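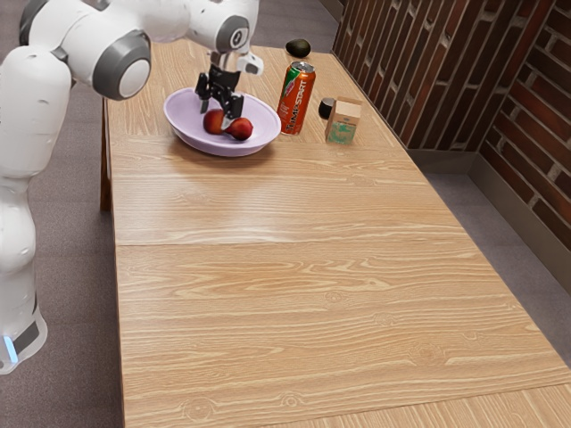

El brazo de Kusuma sobre el bol de melocotones, en el simulador.

Llevo un mes con la licencia de prueba de Kusuma abierta en el portátil y sigo sin tener claro quién debería pagarla. El programa se vende como herramienta de planificación: montas tu puesto virtual, pones el brazo, pones el producto, y antes de firmar un pedido sabes qué hardware necesitas. Eso dice la web. La licencia cuesta 894 euros por puesto y año, que para un taller pequeño como el mío, de envasado de fruta, no es calderilla.

Empiezo por lo que me gusta. La instalación no dio guerra y la biblioteca de escenas trae cosas bastante usables: mesas, boles, fruta, latas, cajas de cartón. Cambiar de sitio un objeto es cuestión de arrastrarlo. Para discutir con un socio si el brazo va a la izquierda o a la derecha de la mesa, y cuánto estorba la base, me ha servido más que cualquier plano. Ahí no tengo queja.

Luego viene el módulo de presupuesto, y ahí ya torcí el gesto. Le pides una lista de compra y te propone el paquete completo de Brollstead, con pinza de dos dedos, cámara de muñeca y soporte, por un extra que en mi caso subía a 1.937 euros sobre el brazo pelado. ¿Se puede quitar la cámara? Se puede, pero hay que entrar en un submenú y aceptar un aviso en rojo que parece redactado por el departamento comercial. Tampoco incluye transporte, ni vallado, ni las horas de integración, que en las ofertas que he pedido por mi cuenta son la partida que más duele.
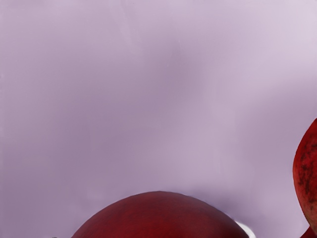 La cámara de muñeca es precisamente la partida que yo pondría en cuarentena. De muy cerca, una pieza de fruta se come buena parte de la vista o se sale por un lado, y lo demás es fondo. Para afinar un agarre puede que baste. Para decidir qué pieza coger primero yo querría también una cámara fija, y esa el presupuesto automático no la propone por ningún lado. Si alguien va a comprar solo una de las dos, que haga números antes con ambas vistas abiertas en pantalla.

Otra cosa que me escama es la fruta. En el simulador los melocotones quedan muy aparentes, pero un melocotón maduro se marca con mirarlo, y el control de fuerza de la versión que he probado son 3 niveles: suave, medio y firme. Sin unidades. Pregunté al soporte a qué equivalía "suave" y me mandaron un enlace a la ficha de la pinza, donde tampoco lo pone. Con eso no presupuesto yo las mermas de una campaña -- y las mermas son justo lo que me van a preguntar en el banco. 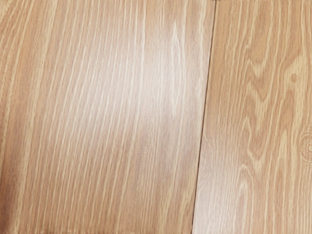 El acabado de las superficies está cuidado, eso sí: la veta de la madera, los reflejos, las juntas entre tableros. Muy bonito. Yo habría cambiado la mitad de ese esmero por una ficha de materiales donde meter mi mesa de acero inoxidable, que es lo que exige mi sector. Hay un paquete industrial de Flumbridge que la trae, y se paga aparte.

También miré Zedimbridge, más feo y más lento, con una interfaz que parece de otra época. Pero exporta la lista de compra a hoja de cálculo con cada línea editable, y a la hora de comparar proveedores eso vale mucho. Kusuma exporta un PDF con logotipo.

¿Lo compraría? Con un presupuesto total por debajo de los 1.000 euros para la fase de estudio, no: te lo comes entero en una licencia y sigues sin saber lo que cuesta la integración. Si ya tienes el brazo decidido y te falta ver cómo encaja en la sala, pide el mes de prueba, haz la distribución y guarda capturas de todo. La renovación automática viene marcada por defecto, así que desmárcala el primer día.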